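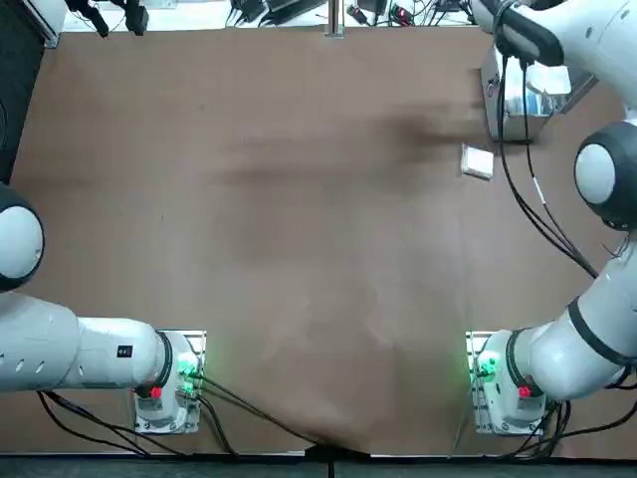 Celtine Two-Arm Bench Kit
Arms, grippers, wrist cameras and controller, tested as a set

Maker: Coltis
Sold as: full kit, or arms and grippers separately
Tested by: Lensa Ambaye and Ieuan Ellis, Hamingate workshop
Stock: ships in July

We put the Celtine kit on our own bench before we listed it, and we've been grinning ever since. It's a pair of light arms that bolt down along one edge of a table and share the space in front of them, with a two-finger gripper and a small camera on each wrist. You can run it by hand with the leader handles or let a trained policy drive. Setup took Ieuan an afternoon, and most of that was deciding where the cables should go (more on that further down, it matters!).

Grippers

Two finger sets come in the box. The long set is slim and flat at the tip. The short set, which Lensa calls the stubby ones, is wider and a good bit stiffer. We ran both on the same jobs: picking up cards, turning small boxes, opening and closing little plastic cases, fitting lids.

Out of 38 tries at lifting a thin flat lid from the table, the long fingers managed 29. The short set did much worse at that and we stopped keeping score, but it was lovely on anything with a proper side to hold. If your work is mostly flat, light things, start with the long set. You can swap fingers with one hex key in a couple of minutes, so there's no need to pick a favorite for life.

One thing we'd change: the fingers open very wide by default. Great for boxes, a bit slow for small parts. There's a setting called open limit in the controller, and bringing it down made everything feel quicker. 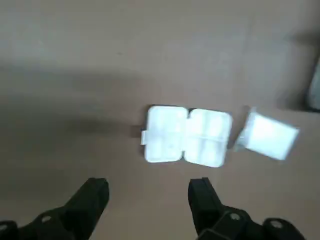
Small hinged cases were our toughest job and also the most fun. The latch side wants a light push, the hinge side wants to skate away from you, and a loose lid can slide as soon as a fingertip brushes it. Having a second arm to steady things makes a huge difference. Lensa's best runs came when one arm held the case still and the other came down slowly from above, with the grip force set low.

Wrist cameras

The view from the wrist is wide enough to keep both fingertips in sight while you close in, and we wouldn't want to give that up. Fast moves do smear the picture a little. Slow the last bit of the approach and it clears up nicely. Watch your lighting too, as an arm passing under a single lamp throws a big soft shadow over the work. We tried the older Kahsay camera on the same mount and it fits, but the Celtine one handled shadows better.

Controller

One box runs both arms. We logged 3,413 grasps over the whole trial and had to restart it twice, both times after we'd pulled a plug by mistake. The software is plain and quick to learn. Bereket Degefa had never driven an arm before and was stacking boxes before lunch.

Cables

Leave slack at the elbow! A loop that looks fine with the arm folded can go tight when it reaches up and out. Route the base cables clear of your table covering as well, or they'll tug at it. We now clamp ours at the back and leave the front edge as clear as we can.

In the box

Two arms with mounting plates
Two grippers, long and short finger sets
Two wrist cameras
Controller and power supply
Hex key, cable clips, 900 mm extension lead

Spare fingers are sold in pairs. For mounting questions, ask for Adanech Abera at the Hamingate desk, mornings only.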